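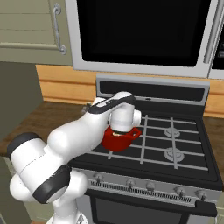
5. What changed for the people on shift

When we started the rollout at the Bormont site, I figured this section would be short. The kitchen there makes staff meals and a small line of sauces, the arm from Nuritz was going to take over moving things on and off the stove, and the people would do whatever was left. I had a nice table planned with tasks in one column and "arm" or "person" in the other. I threw that table out after my second visit, and what follows is my attempt to write down what I saw and heard in its place (the interview protocol is in the appendix for anyone who wants it).

5.1 Rehearsing in the simulated kitchen

Every new routine gets rehearsed in simulation before it goes to the floor. We built a plain home-style kitchen for this, with a range, a microwave over it, wood counters and green cabinets. It looks nothing like the Bormont line, which is all long benches and shared burners, and the cooks told us so right away! We kept it anyway. The small room forces the arm to work close to the counter edge, and that was where our early routines were weakest. In total we logged 3,300 rehearsal runs between March and the switch-on date of June 1, 2021.

What I hadn't planned on was that the cooks would want to watch. Soledad Calvo, the morning lead, asked for a screen by the prep sink, and pretty soon people were stopping on their way past to comment on what the arm was up to. They had opinions about everything: how near the burners it swung, how it came down on a handle, whether you'd ever leave a utensil lying there. We ended up writing these remarks down and treating them as review notes, and 778 of them made it into the log. Some are a single word. A few are full paragraphs with sketches, and those were a joy to read.
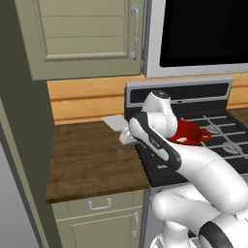
Figure 2. Simulated kitchen used for rehearsal. The gripper is over a flat gray item at the counter edge, with a red saucepan on the grates.

Counter edges like the one in Figure 2 drew the longest discussions. Our code handled the stove and the counter as two separate zones, and the cooks simply don't see them that way. To them it's one reach. If you're going for something flat at the corner, you're already thinking about what your elbow is doing over the pan. Once we rewrote the planner to look at both surfaces together, the remarks about that corner mostly dried up (Section 6 has the details on the planner, so I'll skip them here).

5.2 New work, and who ended up with it

The arm did take over a chunk of the lifting. Several people told me their wrists felt better by the end of a week, and I believe them, though we didn't measure it and I don't want to oversell it. But the job also picked up pieces that weren't in anyone's description. Things have to be put down where the arm expects them. When it pauses, a person has to decide whether to clear the spot or call it off. At the start of a shift somebody walks the line and moves whatever was left out overnight.

We called this "tending" in our notes, and the word stuck with the crew. For the first month it fell almost entirely on the 2 newest cooks, mainly on account of where they stood. They got good at it fast. They also got less time at the stove, and one of them told me flat out that she'd taken the job to learn sauces and was learning where to park a ladle. I think that's the most important comment in our whole interview set. After we shared it, with her okay, Soledad put tending on the regular rotation, and she takes a turn herself.

5.3 Talking about the arm

Nambiar and Bultura, the two other kitchens in the study, got the same hardware and the same training but no screen by the sink. People there talked about the arm as something that belonged to the engineers. At Bormont I kept hearing "we told it" and "we fixed that." I can't say the screen did that, since the sites differ in plenty of other ways (Bultura has much higher turnover, for one), but I'd put a screen in every kitchen next time and start it well before the hardware shows up.

Pay came up too, at all three sites. Tending isn't in the wage scale anywhere, and the cooks would like it to be. We passed that along to the managers in writing and had no answer by the time we finished this draft.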